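4.2 Turnout and seat changes

Council records for Gralloston, two terms only. 3,866 ballots in the first vote, 1,765 in the runoff – a steep drop, and not evenly spread. Campos ward held up best. Grenell did not. 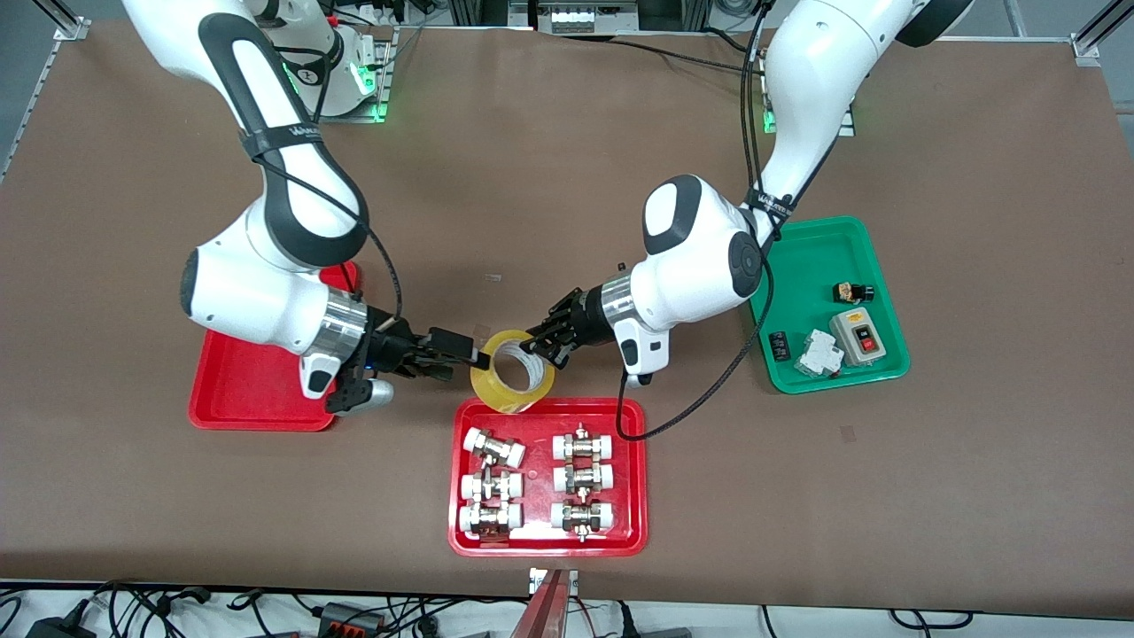 Figure 2. Workspace view.

Losses in Grenell came mostly after the speaker's post changed hands. Same party, diferent faction. Margin in the runoff was 400 votes, so ward-level drop matters. Absentee ballots not seperated out in the records; left for section 5.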